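Ticket FAQ - Stevis Ticket Exchange

Updated July. Read this before you email us, most of what we get asked is on here.

Are you the box office?
No. Stevis is a resale marketplace. We are not the Vakby Theatre, not the artist, not the promoter. Names of venues and performers are used only so you know what the ticket is for.

Why is the price different from what's printed on the ticket?
Sellers set their own prices. Can be higher than face value, can be lower. All prices in US dollars, service fee shown before you pay.

What's the service fee?
Depends on the order. It's on the checkout page, right above the Pay button. No extra charge after that except shipping, if it's paper tickets.

When do I get my tickets?
E-tickets: usually same day, sometimes not until the week of the show. Some venues hold back the bar codes till then and there's nothing we can do to speed it up. Paper tickets: shipped once the seller confirms. You get a tracking number by email. Check spam.

I ordered 8 seats. Will they be together?
If the listing says "together," yes. If it says "piggyback" that means two rows, one right behind the other. Over 8 tickets, use the group form, the regular checkout won't take it.

Can I cancel?
No. All sales final. Changed plans, wrong date picked, babysitter fell through, still final. You can relist your tickets with us, see below.

What if the show is canceled?
Full refund including service fee. Automatic, goes back to the card you used. Give the bank some time.

What if it's postponed?
Tickets are good for the new date. No refund unless the new date gets canceled too. Do not throw out the old tickets!! People do.
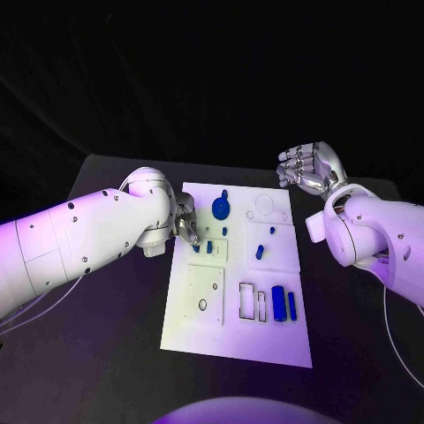
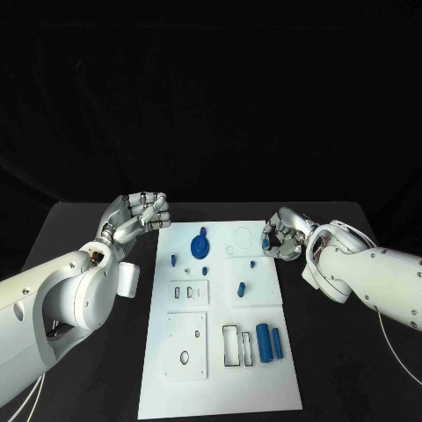 White board on a dark table, black curtain behind. Both photos.

How do I sell tickets?
Make an account, hit Sell, pick the event, type in section, row and seat exactly as printed. Upload the PDF or transfer from your phone. You get paid after the event, not before.

Can I change my asking price?
Yes, any time untill somebody buys. After that the price is locked.

What does "obstructed view" mean?
Something's in the way. A pillar, a speaker stack, a railing. The seller has to say so in the listing. If yours was obstructed and the listing didn't say, send us a photo from the seat and the order number within 150 hours of the show.

The seating chart on your site doesn't match the venue's.
Charts are general. Touring shows move the floor seats around. The Vakby chart is for the standard setup, 2,371 seats. The Mac an tSaoi comedy dates use a smaller floor so some rows on the chart won't exist for those nights.

Where is will call?
At Vakby, side entrance, left of the main doors. Bring photo ID and the order email. Name on the ID has to match the name on the order. Opens 5:30 p.m. on show nights, don't come earlier, the door is locked.

Wheelchair seats?
Listed under Accessible. Please only buy these if you need them. Vakby has about 168 aisle and accessible spots total and they go fast. Call if you don't see any, we sometimes know of ones not posted yet.

Do kids need a ticket?
Depends on the venue. At Vakby yes, any age, even on your lap.

Do you sell parking?
For some events. If there's a parking tab on the event page, we have it. No tab, no parking.

What is Zosesis?
The payment company we use. Your card statement will say ZOSESIS and not Stevis. It's us, please don't dispute the charge, it freezes the order and your tickets along with it.

Who do I talk to?
Buyers: Conall Foley. Sellers and group orders: Dae-han Kang. Use the contact form, put your order number in the subject line. Phones are 9 a.m. to 6 p.m. and on show nights untill the doors open.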